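Un tornillo flojo y dos semanas de demos a la basura

Escribo esto rápido porque mañana salgo temprano y si no lo dejo apuntado ahora se me olvida la mitad. Va de la pinza de mano, la que usamos para grabar demostraciones antes de pasarlas al brazo. Y de cómo se nos estropeó un lote entero sin que saltara ni un aviso.

Contexto mínimo. El proyecto se llama Emik, poner y quitar la mesa, nada más. Cuchara, plato, cuenco, mantel individual. Agarras la pinza, haces la tarea tú mismo, la cámara va montada encima y el software (Rurkex, versión vieja, ya lo sé) saca la trayectoria y la apertura de los dedos. Luego entrenas. Luego el brazo, que aquí se llama Samuel desde antes de que yo llegara, lo repite. O no lo repite, que es el tema.

Lo primero que vimos fue a Samuel cerrando en el aire. Iba a por la cuchara, llegaba bien, bajaba bien, y cerraba con la cuchara a un lado. No siempre. Unas veces la cogía por el cuello, perfecto, y a la siguiente le daba un empujón con el dedo izquierdo y la tiraba de la mesa. Una de esas veces salió disparada y acabó contra el pie de Ningsih Subramaniam, que estaba demasiado cerca – como yo, como todos. Luego vuelvo a eso, que es lo feo.

Sospechosos, por orden: el modelo, la luz, el barniz. El barniz me parecía clarísimo. La cuchara es de madera rojiza, muy brillante, y con la luz de arriba le salen unos puntos blancos en la pala que yo juraba que estaban despistando a la red.

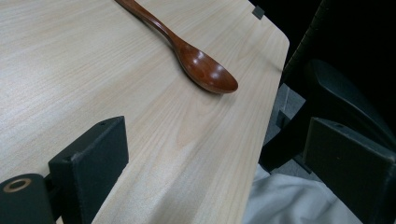 ¿Puede un reflejo en la cuchara hacer que el brazo cierre fuera de sitio?
En teoría puede meter ruido, pero en nuestras pruebas cambiar la luz no movió nada: el error seguía siendo el mismo y hacia el mismo lado, y eso ya olía a mecánica o a calibración.

Perdí una tarde entera con eso. Cambié lámparas, puse un difusor de papel vegetal sujeto con cinta, repetí 24 intentos con la luz nueva y 24 con la de siempre. Igual de mal. Misma cuchara empujada, mismo lado. Ahí tendría que haber parado y mirado el hierro, pero no, me fui a reentrenar. Reentrenar es muy cómodo, le das y te vas a cenar.

Fue Ningsih la que cogió la pinza en la mano, la abrió, la cerró y dijo: esto baila. Y bailaba. El dedo izquierdo tenía juego en el pivote, poquísimo, 2 milímetros en la punta. Con la mano no lo notas, porque cuando agarras tú ves la cuchara y corriges sin pensar. El cuerpo lo arregla solo. La grabación en cambio se cree que los dedos están donde dice el modelo geométrico, y no estaban.

Lo peor: el juego no era constante. Según hacia dónde inclinabas la pinza, la placa caía a un lado o al otro. Por eso el fallo iba y venía. En las demos donde entrabas desde la derecha, bien. En las otras, mal. Y en el entrenamiento todo mezclado, claro.

Causa probable (digo probable porque no tengo una foto del momento en que se aflojó): el tornillo que sujeta la placa. Sin fijador de roscas. Cuando cambiamos las placas en diciembre alguien las montó con prisa, y ese alguien bien pude ser yo, no me acuerdo. En el cuaderno pone «placas nuevas ok» y mi letra. En fin.

Vale, la parte de seguridad, que es por lo que escribo de verdad.

Un brazo que empuja en vez de agarrar es un brazo que lanza cosas. Con una cuchara da risa. Pero la misma tarea, unos pasos después, lleva un plato de cerámica con un cuenco encima, y Samuel iba a hacer el mismo gesto con el mismo error. Lo paramos antes de llegar ahí, y ni siquiera por prudencia: se acabó la tarde. Eso es lo que me tiene un poco mosca. No teníamos zona marcada en el suelo porque «va despacio». El límite de fuerza estaba en el valor de fábrica, y la seta de emergencia al otro lado de la mesa, detrás del monitor, donde no llegas sin pasar el brazo por delante del brazo. Una cosa ridícula cuando la escribes.

Y otra que me molesta más. El sistema detectaba cierres vacíos, los tenía en el log: apertura final cero, sin contacto, intento siguiente. Ninguna regla decía «si pasa tres veces, párate y avisa». Seguía tan contento. Lo consulté con el soporte de Virbridge, que nos hizo la integración, y me contestaron que eso se configura aparte y que venía desactivado. Pues vale. Ya está activado.

Comprobación nueva antes de grabar, la hacemos con la mesa puesta como en la tarea, mantel de rayas, vajilla y todo, porque en vacío se nos pasaba. Dedos abiertos a los dos lados de la pieza, sin tocarla, pinza quieta, y se compara la posición de las placas con la que da el software. Después se inclina la pinza hacia un lado y hacia el otro y se vuelve a mirar. Si la placa se mueve respecto al brazo del dedo, no se graba. Así de simple. Tarda menos que calentar un café y nos habría ahorrado dos semanas.

Un detalle: conviene hacerlo con algo estrecho entre los dedos. Con un objeto gordo el error se disimula. Con el mango de una cuchara se ve enseguida si las dos placas están a distinta distancia. 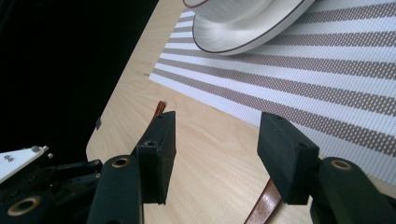

Lo que hemos cambiado

Tornillos de las dos placas con fijador de fuerza media, y una raya de rotulador pintada a caballo entre la cabeza y la placa. Si la raya se parte, se ha girado. Truco viejísimo, de taller, me lo enseñaron en la primera empresa y lo tenía olvidado.

Revisión de holgura cada 30 demos, apuntada con iniciales. Sí, con iniciales, después de lo de mi letra.

La seta, movida. Ahora está en la esquina de delante, a mano de quien mira. Cinta en el suelo alrededor y durante la ejecución no se cruza, tampoco «un segundito para recolocar la cuchara». Eso lo hacía yo muchísimo, con el brazo en pausa por software, que no es lo mismo que parado. Si hay que meter la mano, se para de verdad.

Fuerza y velocidad bajadas para todo lo que sea cerámica. Va lentísimo, desespera un poco, da igual.

Y regla de tres cierres vacíos = parada y pitido. El pitido es insoportable, lo eligió Ningsih a propósito.

Con las demos viejas todavía no sé qué hacer. Mi idea era filtrar por ángulo de entrada y salvar las buenas, pero para eso hay que fiarse de que el juego fuera siempre el mismo, y seguramente fue a peor con los dias. Ningsih dice que a la basura todas. Yo he guardado una copia en un disco con una etiqueta que pone NO USAR, a ver cuánto tarda alguien en usarla.

Ayer grabamos ya con la pinza apretada. Primeras pasadas del brazo esta mañana, solo cuchara, nadie dentro de la cinta: sin empujones de momento, pero es poca muestra y no canto nada. El plato y el cuenco los dejo para cuando vuelva.

Si alguien tiene una pinza parecida, que la coja ahora mismo y mueva los dedos a ver si hay juego. Y si sabeis de un fijador que aguante desmontar cada poco sin comerse la rosca, dejadlo en comentarios, que el nuestro no me convence del todo.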